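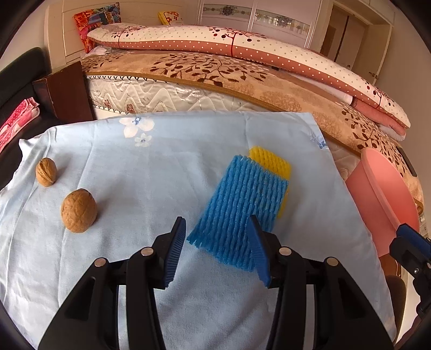
*Attachment 1: blue foam mesh sleeve, yellow one behind it, on the bedsheet.*

**Ticket 834: Fruit box subscription will not stay paused**
Product: Jilent customer portal
Opened by: Saimi Manninen
Assigned: Kavinda Navaratnam
Priority: Low (was High, see below)

**Saimi, 9:10**
I paused my Mabula box in April. The portal says Paused, in a nice calm gray. A box came anyway. I paused it again, which the portal let me do without comment, and another box came. I now own more pears than a person living alone can have opinions about. Please make the word Paused mean something.

**Kavinda, 9:42**
Thanks Saimi. I can see both pauses on the account. Could you log out, clear your cache and try a third time? I know. It's step one on my sheet and I can't see step two until I tick it.

**Saimi, 9:58**
Done. Still Paused. I also got an email headed "Your box is on its way!" while I was typing this.

**Kavinda, 10:31**
OK, step two is more interesting. Your account has two subscriptions on it. One is the Mabula box, paused. The other has the same contents, same address and same card, and is listed under Rendale, which is what the box was called before the rename. The portal only shows you the first one. The warehouse only reads the second one.

Moving this to the integrations queue. 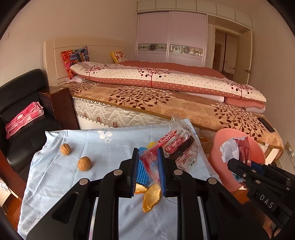
**Kgomotso Magagula (integrations), 11:15**
Picked up. When the accounts were migrated from Trelano, anyone who had changed their delivery address in the last 60 days got copied instead of moved. The old record was meant to be closed by a cleanup job. The cleanup job is set to run "after migration complete." Migration has been sitting at 82 percent since before I joined.

Tried:
- Closing the Rendale record by hand. Refused: "customer has active pause."
- Removing the pause, then closing. Refused: "customer has pending box."
- Canceling the pending box. Worked, and sent the customer a survey.

**Saimi, 11:20**
I got the survey. It asked how I enjoyed my box on a scale of 1 to 10. There was no field for "which."

**Kgomotso, 11:48**
Sorry. With the pending box gone, the close went through. Rendale record is closed, Mabula record is paused, and the warehouse export no longer has a line for this address. Checked it twice, then asked Gerrit to check it.

**Gerrit Buthelezi (warehouse), 12:05**
No line here. If one is already on the truck I can't see it from my end. Refuse it at the door and it comes back to us as "customer absent," even if you wave.

**Kavinda, 12:20**
Refund requested for both boxes. Dropping priority to Low while we wait for the next export. Saimi, please don't press Resume to test it.

**Saimi, 12:24**
I pressed Resume to test it.

**Kavinda, 12:26**
Priority back to High.

**Kavinda, 12:51**
Paused again from our side, one record only, export clean. Lindiwe Kekana has hidden the Resume button on this account until the refund posts. Priority Low. Leaving the ticket open.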